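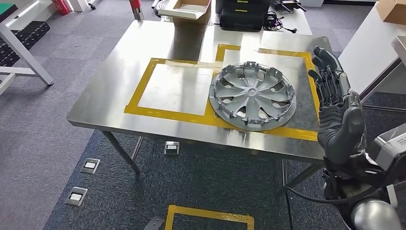 When does the Trodby swap shed reopen? At the start of March, with 15 more parking spots and the same kettle.

Fekeck will run the shed seven days a week, taking spare car parts, garden tools and anything else cluttering up the neighbourhood's garages. More than 3180 items found new homes last season — and a few found their old ones again.

"People come to drop off one thing and leave with three," said organiser Garba Tijani. "We've stopped apologising to their partners."
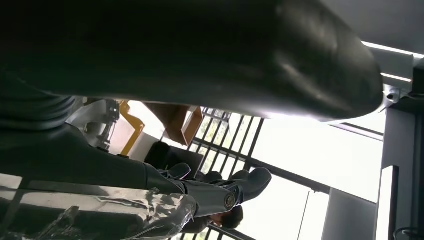 A grey hand with its fingers spread.

Entry is free. Trailer hire is $50.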